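Section 4: Setting Up Your Stornby Heated Mattress Pad

Thank you for choosing Stornby. We know you would probably like to get straight to a warm bed, but please give yourself a quiet half hour for this part. It goes best in the morning or early afternoon, when the bedding is off anyway and there is plenty of light to see the cord connections by.

Before you start
Take the pad, the power cord and the hand control out of the bag and lay them flat. If the pad has been stored somewhere cold, let it rest indoors until it reaches room temperature. The wires inside are stiff when chilled and do not like to be pulled.

1. Strip the bed down to the bare mattress. Take off any foam topper as well — the pad must lie directly on the mattress.

2. Unfold the pad with the quilted side up and the cord socket toward the foot of the bed. If your outlet is at the head, use a longer Stornby cord (sold separately). Please don't turn the pad around, as the foot end is made to run a little warmer than the rest.

3. Stretch the elastic skirt over the corners one at a time, going corner to opposite corner. Smooth the top with the palms of your hands until you feel no ridges or folds.

CAUTION: Never use the pad while it is folded, bunched or tucked under itself. Trapped heat can damage the wires and the mattress.

4. Push the cord plug into the socket until it clicks. Run the cord down between the mattress and the bed frame, leaving some slack, and make sure it isn't pinched by a slat or a bed leg.

5. Put your fitted sheet over the pad, and then your usual covers. A plush blanket or a light quilt holds the warmth in nicely, and you may find you need fewer layers than you did before. 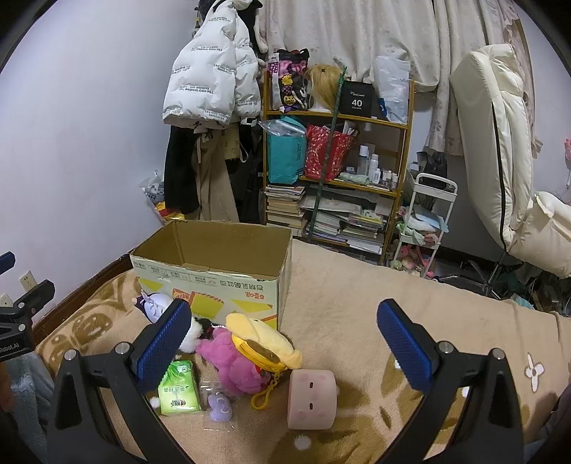
6. Plug the cord into a wall outlet. Do not use an extension cord or a power strip. The hand control will show a green light.

7. Press the button until you reach setting 4 and let the pad warm up for 10 minutes. Slip a hand under the covers and feel along the whole length of the bed. The warmth should be gentle and even, with a bit more of it at the feet.

8. Turn the control down to the setting you like for sleeping. Most people are happiest on 1 or 2, and it is always easier to go up a step than to wake up too warm.

NOTE: A faint smell during the first evening or two is normal and will fade. If the smell is strong, or if any spot feels hot, switch the pad off, unplug it and call us.

CAUTION: Do not use this pad for an infant, for a person who cannot feel heat well, or for anyone who cannot work the control without help. Do not use pins of any kind to hold the pad or the bedding in place.

If the green light blinks, unplug the cord, wait a minute and push the plug into the socket again. Washing and summer storage are covered in Section 5.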